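3.2 Collecting the demonstrations

All demonstrations were recorded on one bench with the arm bolted at the back. The operator stood to the side and drove the arm with a hand-held leader device, a lighter copy of the same linkage, so that opening and closing the leader's handle opened and closed the gripper. We had tried guiding the arm directly by hand in an earlier round. The parts are small, and the operator's own hands got into the wrist camera's view too often for the recordings to be of much use, so we kept hand guiding for setting the start positions only.

The task is to pick up one small part from the tabletop and set it down at a place named beforehand. Parts were drawn from a mixed bin of electrical and plumbing pieces, and the number on the table varied between episodes. Operators were told to approach from above, stop with the fingers open over the part, turn the wrist if needed, and then close. They were free to choose the grasp angle. Figure 3 gives two views from the wrist camera.
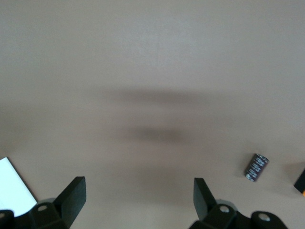
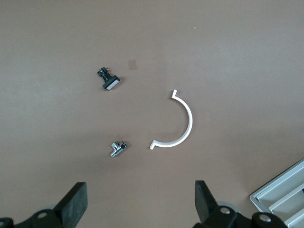 Figure 3. Wrist camera views from the collection bench, with the gripper fingers at the bottom of each. First: a small cylindrical capacitor, to the right of the gap between the fingers. Second: a push-button switch, a white semicircular piece and a chrome fitting.

We recorded around 700 episodes with the Lurkavar software, which stores the joint angles of both arms, the gripper opening and the camera stream against one clock. An episode began when the operator pressed a foot pedal and ended when the pedal was pressed again. If a part was dropped and picked up a second time, the episode was kept and labelled as a recovery. If it rolled off the table, the episode was thrown out.

Round parts were the hardest for the operators. A cylinder lying at an angle has to be met with the fingers square to its long axis, and a small error in wrist rotation makes it spin away as they close. Operators learned to correct this late in the approach, and the correction shows up in the data as a short pause followed by a turn. We left these pauses in. Removing them in a pilot set gave a policy that came down quickly and closed at the wrong angle.

Lighting was left as it was in the room. The arm throws a soft shadow on the table, and its shape changes with the pose, so we made no attempt to mask it out. Two operators shared the work and swapped after each block to limit fatigue. Their styles differ mainly in speed, and we return to this in Section 4.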